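Notice to All Staff of the Nadham Office

a short story

The notice went up beside the lifts on Mon 6 May, in the typeface the Musville Mutual Assurance Society reserved for matters of property.

Staff were advised that the annual reconciliation of small tools had been completed. The register listed 2,706 items across all premises. All but one had been accounted for. The outstanding item was a cordless screwdriver, dark in colour, issued to the third floor for the adjustment of desks, and staff having knowledge of it were requested to present themselves at the Property Counter between the hours of ten and noon.

No one presented themselves.

A second notice was issued. It recalled that the screwdriver had been purchased following the relocation from Fundon, when 100 desks had arrived without their legs attached and the Society had been obliged to conduct its business at the height of the carpet. It had served, the notice went on, with distinction. It had assembled the Murakami Room in a single afternoon, including the long table, which had defeated two contractors. It was the view of the Property Section that an article of this standing ought not to be lost through carelessness.

This was considered unusually warm for a notice, and a number of people read it twice.

The responses, when they came, were received in writing. The Claims Section reported that it had borrowed the screwdriver to fix a drawer and had passed it to Records. Records confirmed receipt, and stated that the item had been used on a shelf, a coat hook and the hinge of a biscuit cupboard before being handed to Correspondence. Correspondence had held it for 23 days. In that time it had tightened every chair on the floor, and staff who had leaned gently to the left for years were now sitting upright and had begun to complain of the view.

The Property Section entered each of these statements in the register. It had not previously been aware that the building was being repaired. No requests had been lodged – none, at any rate, on the proper form – and yet the drawers closed and the cupboard no longer sighed when it was opened. The Section walked the third floor one evening after hours, trying the handles.

A third notice was drafted and went through 6 versions. The final text stated that the screwdriver had been located, that its whereabouts were satisfactory, and that the register would be amended to read "in use". Staff were reminded to keep it charged.

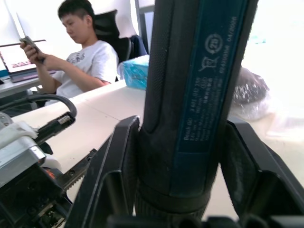 The article in question, third floor, Nadham. Entered in the register as in use.

The notice remained beside the lifts well past its date of removal. Towards the end of May one corner of the board itself was found to be hanging from the wall, and a memorandum was prepared on the subject. By the following morning the board was level, and the memorandum was filed without being sent.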